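Balogun staying put – do we believe it?

Terrace Talk > First Team > Coaching staff
24 September 2023

northbank_neil
So the club says Balogun has turned down Lulten and will stay as defence coach to the end of next season. Big cheers in the bar, apparently. Am I the only one who wants to see the contract? We heard the same about the last bloke and he was gone by November.

tryline_tess
You'd moan if we won the league. He's had the best defence in the division on half of Lulten's budget. Be glad.

northbank_neil
Best defence until Clondel put 50 on us, you mean.

propforward3
One bad afternoon with two in the bin. My question is what he's been promised. Walid Nasrallah is out of contract next summer as head coach and I can't see Balogun staying just to carry the tackle bags. If it's a handshake deal for the top job they should say so.

Mudlark
I'm with Neil on this. The statement was four lines long and didn't mention a new deal once, only that he was "committed". Everyone's committed until the phone rings. Anyway, I'm on tea duty at the clubhouse today so I'll ask around.

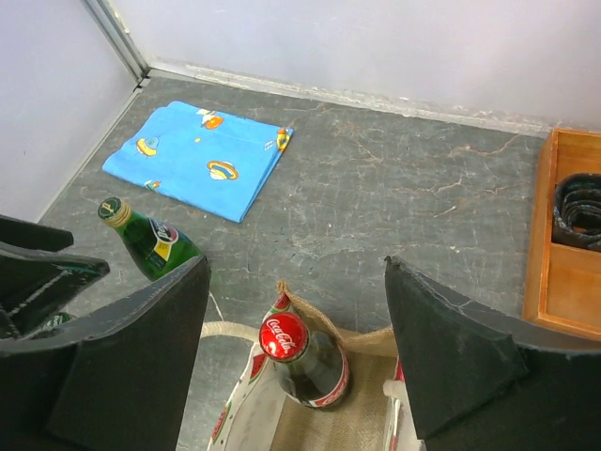
Clubhouse worktop, blue cloth and all

tryline_tess
And? What did they say?

Mudlark
Not a lot. One of the academy coaches reckons the players talked him round. Sounds a bit too sweet to me.

propforward3
Players always get the credit for that. I'd guess Lulten wouldn't go past one year.

old_gate_9
Lulten get nearly 2,000 through the gate and we're lucky to see 500. No ambitious coach picks us for love. I'd put it down to his kids being at school here.

tryline_tess
Or he likes the job? It does happen.

northbank_neil
Fine, I'll buy the first round if he's still here when we go to Tendano next year. Not holding my breath.

propforward3
Screenshot taken. Mine's a bitter.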